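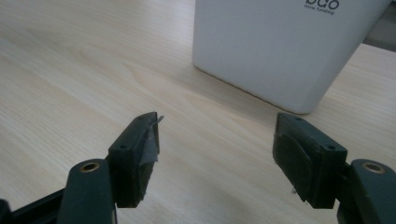

Left finger, right finger, and the white bao tub.

February, after supper. Did the gripper budget again. Sandale wants 344 for a new pair of fingers, and Brustik will sell me pads alone at 34 a set, shipping extra, naturally. The left side has tape on it with one corner sticking up, so pads are going on the list. The Wultatix arm is still 1000 over what I have, same as last month, when I was also going to be sensible. If I put 9 a week aside I can have it when I'm old. Wrote to Benjelloun to ask about used ones. Tape costs almost nothing. Bought two more rolls and put them under "equipment."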